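Home Network > Guides > Mesh Wi-Fi
4 min read

Setting up your Lalero mesh kit, part two: placing the satellites

By now you should have the main Lalero unit plugged into your modem and a steady green light on the front. If yours is still blinking, go back to part one and let it finish its update. I interrupted mine the first time and had to start all over — don't be me!

Grab your phone, open the Markley app (that's the one that runs the Lalero kits, I know, the names don't match) and let's find homes for the two satellites.

1. Pick a room halfway between the main unit and the spot where your Wi-Fi gives up. Halfway is the part people get wrong. I put my first satellite right in the dead zone, and all it did was pass along a terrible signal with great confidence.

2. Set the satellite on a shelf or a cabinet, chest height if you can manage it. Floors are a bad choice, and so is the space behind a TV.
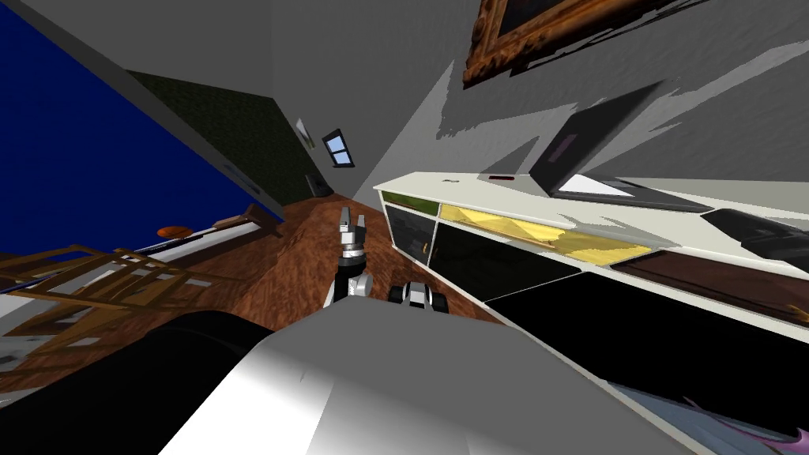 Can I put a satellite inside a closed cabinet?
It will run in there, but the signal drops and the unit gets warm, so leave it out in the open.

3. Plug it into a wall outlet. Wait for the light to go from white to slow blue, then tap Add Satellite in the app. Hold your phone near the unit while it pairs (mine took two tries, and the second one worked with the phone practically touching it).

Caution: use the power adapter that came in the box. The one from the older Stiton kit fits the socket perfectly well and puts out the wrong voltage. I have both in the same drawer and have now labeled them with tape.

4. Name the satellite after the room. "Den" is fine. The app suggests things like LL-1147, and you will not remember which one that is when something goes down at dinnertime.

5. Give it 15 minutes before you judge anything. The units spend that time sorting out which channel to use, and a speed test in the middle of it will only make you grumpy.
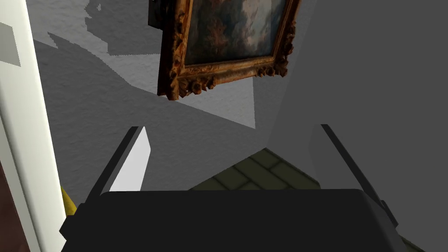

6. Run the signal check. In the app, tap the satellite's name, then Link Quality. You want Good or Great. If it says Fair, move the satellite a few steps closer to the main unit and run the check again. Thick walls, big mirrors and fish tanks all eat signal, so sometimes a shift of a couple of feet along the same shelf does the trick.

7. Repeat the whole thing for the second satellite. It can link to the main unit or to the first satellite, and the app picks for you.

Note: the kit handles up to 34 devices before it starts complaining. That sounded like loads to me until I added up the light bulbs.

8. Walk around with a video call running. I love this test! Go slowly from one end of the house to the other and watch for the picture freezing. A short hiccup at a doorway is just your phone hopping between units. A long freeze means there's still a gap in that spot.

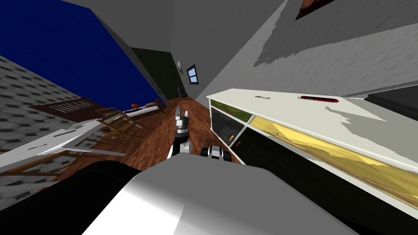 Do I need to keep my old router plugged in?
Unplug it once the new kit is working, unless it's also your modem, in which case switch off its Wi-Fi and leave the box running.

9. If you have a Majali printer, reconnect it last. Mine only sees the 2.4 GHz network, so I go to Settings, then Older Devices, and turn on the pairing window while I join it. The window closes by itself after a few minutes, and the printer stays connected.

Guest access and parental controls are in part three.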